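Home Advantage in a Two-Town Amateur Soccer League
Student project report
Zeeshan Rizvi and Da-eun Yeom
Submitted 2019-08-22

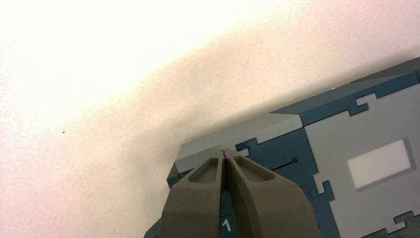
Our project looked at whether playing at home makes a difference in amateur soccer when the two towns involved are close together. Most of what we read about home advantage was written about professional teams, where the visitors may spend hours on a bus and the crowd is large. Surkport and Brastulwood share a league, and many of the players grew up going to the same schools. We wanted to see if a home field still counts for anything at that level. The two halves of the work fit together a bit like the jigsaw-shaped pattern of light gray and dark teal-blue on the block in the picture: Zeeshan worked from the written match records and Da-eun did the interviews, and neither half said much without the other.

Background

The league has 10 clubs. Each plays every other club home and away, so a club has the same number of home games as away games over a season. This made the comparison simple, because we did not have to correct for an uneven schedule. Five of the clubs play in Surkport and five in Brastulwood. A few of them share a field, and we come back to that below.

There are three explanations that come up again and again in the reading. One is travel. Another is the crowd, including any effect the crowd has on the referee. The third is that players know their own field – how the ball bounces, where the ground dips, which end has the sun in the evening. Travel should matter very little here. Crowds are mostly families and friends. That left field knowledge as our main idea going in.

Method

The league secretary, Kyung-tae Hwang, let us copy the match cards for the seasons we asked for. The cards give the date, field, score, goalscorers, bookings and the name of the referee. Some of the older ones were filled in by hand and a few scores did not match the goalscorers listed. Where that happened we used the score, and where the score could not be read we left the match out.

We typed the cards into a spreadsheet and marked each match as one of two types. A "same town" match was between two clubs from Surkport or two from Brastulwood. A "cross town" match had one from each. We then compared home wins, draws and away wins for each type. Shared-field matches, where both clubs use the same ground for their home games, were marked separately.

For the interviews, Da-eun spoke with players and coaches during July, after training. She used the same short set of questions each time and let people talk as long as they liked. She did not record them but wrote notes and read them back at the end.

We also wanted attendance figures. The league does not collect these. The only number we found was 2641 for a cup final played at the old Okevon ground, and that was a neutral field, so we did not use it.

Results

Home clubs won more often than away clubs in both types of match. The gap was wider in cross town matches than in same town matches. In shared-field matches there was almost no gap at all, and the club listed as "home" lost slightly more often than it won. There were not many of these matches, so we do not want to make too much of that.

Bookings were less clear. Away players received more yellow cards in cross town matches, but most of the extra cards came from a small group of fixtures between clubs with an old rivalry. With those fixtures taken out, the difference was too small to mean anything.

What the players said

Nearly everyone said they would choose to play at home. The reasons were different from the ones we expected. Dong-geon Oh, a left back for one of the Surkport clubs, said the field itself made no difference to him and that the main thing was getting there on time. Away games in the evening meant leaving work early, and his team had started 3 matches last season with players still on the way.

Zdeňka Tóth coaches in Brastulwood and gave a similar answer. She said she could usually name her full team for a home game the night before, but for an away game she waited until people were in the parking lot. She did think the slope on her own club's field helped them. Her players kick downhill in the second half whenever they win the toss.

Two of the goalkeepers brought up the lights. At the Heo Road field one set of floodlights is lower than the others, and visiting keepers have trouble with high balls at that end.

Discussion

We had expected travel to be the weakest explanation, and on distance alone it is. The interviews suggest that a short trip can still matter if it falls right after work. The match cards have a line for the starting lineup, and if we did the project again we would enter those too, to check if away teams more often begin with fewer substitutes. We only thought of this once the interviews were finished and there was not time to go back through the cards.

The shared-field result fits with field knowledge, but it fits with the travel explanation as well, because both clubs make the same trip. We cannot separate them with the data we have.

Limits

The interviews were with people who were willing to stay after training, and they may be more committed than the average player. We did not speak with any referees. We asked two and both were away for the summer.

The spreadsheet and the interview questions have been handed in with this report. Player names other than those who agreed to be quoted have been removed.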